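Marking Out a Workbench or Floor With Painter's Tape

Workshop basics / Layout and marking

Blue painter's tape is the cheapest reversible marking material in the shop. It takes pencil and marker, it can be lifted and relaid, and on a sound painted or sealed surface it comes away clean if the time limit is respected. The notes below cover laying reference lines on a flat surface: a centerline for assembly work, a divided bench, or the footprint of a machine before it is moved in.

Surface

Vacuum first, then wipe with a damp cloth and let the surface dry. Sawdust is the usual cause of lifted edges. Wax and silicone polish are the other two suspects, and both need mineral spirits followed by a second wipe with clean water. Test the spirits on a hidden spot if the finish is unknown.

Fresh paint needs time. Hirkport floor enamel can be walked on the next morning but should not be taped for 72 hours, and longer in an unheated garage in October. Tape applied too early leaves a dull stripe that does not buff out. Bare concrete holds tape poorly and unfinished softwood can lose fibers when the tape is pulled, so on either one use chalk.

Laying the first strip

Measure both ends from the same edge and make a small pencil tick at each. Stick the tape down at one tick only. Unroll enough to pass the second tick, pull the strip taut without stretching it, sight along it, and lower it in one movement. Do not press as you go. A strip that is pressed down in short lengths wanders, and the error shows over any run longer than a forearm.

Decide in advance which edge of the tape is the line. The left edge, the right edge and a pencil line down the middle all work, provided every strip in the layout uses the same convention. Mixing them puts an error of a full tape width into the job. A small arrow at the end of each strip, pointing to the working edge, prevents this.

Rub down with a plastic scraper or an old gift card, from the center of the strip toward the ends.
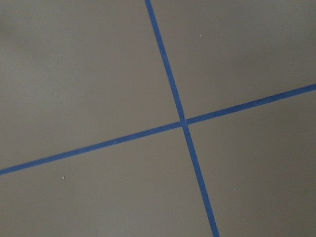 Crossing lines are best run straight through, one strip over the other. Butting two short pieces against the first strip saves no time and makes alignment harder, since each half has to be sighted separately. An offset at the junction is easy to miss while kneeling over it. Stand at the end of the run and look down the edge, or lay a straightedge across the joint. If the halves do not line up, lift one and relay it. Do not trim it to fit.

Where the lines must be square, use diagonals. Mark equal distances from the crossing along all four arms and measure between neighboring marks. All four measurements should agree. A framing square is adequate for a bench top but too short for a floor. If the lines only separate working areas, square is unnecessary and the check can be skipped.

Overlaps

Two layers of tape are thick enough to rock a small part. If the crossing point falls under a workpiece, cut a window through both layers with a sharp blade and mark the exact point in pencil. Cut lightly, and put nothing sharper than a pencil on a painted surface you care about. The Ruddock 12 inch steel rule has a cork back and stays put on tape. An uncorked rule slides.

Labels

Write on the tape before it goes down where possible. Fine permanent marker is legible and does not bleed through. Ballpoint skips on the crepe texture. Put the date at one end so the removal limit can be checked later.

Removal

Most general-purpose blue tape is rated by days on the surface, and the figure is printed inside the core or on the wrapper. Halve it for anything in direct sun. The Likden medium-tack roll used here gets 5 days on a bench under a window and has left no residue at that interval.

Pull slowly, with the tape folded back on itself at a low angle. If it tears, warm it with a hair dryer on low and start again from the other end. Residue comes off with mineral spirits on a rag.

Storage

Keep rolls flat in a closed bag. Grit picked up by the exposed side of a roll ends up under the edge of every strip cut from it. A nicked roll tears at the same place on each turn - peel off 2 turns and discard them before blaming the tape.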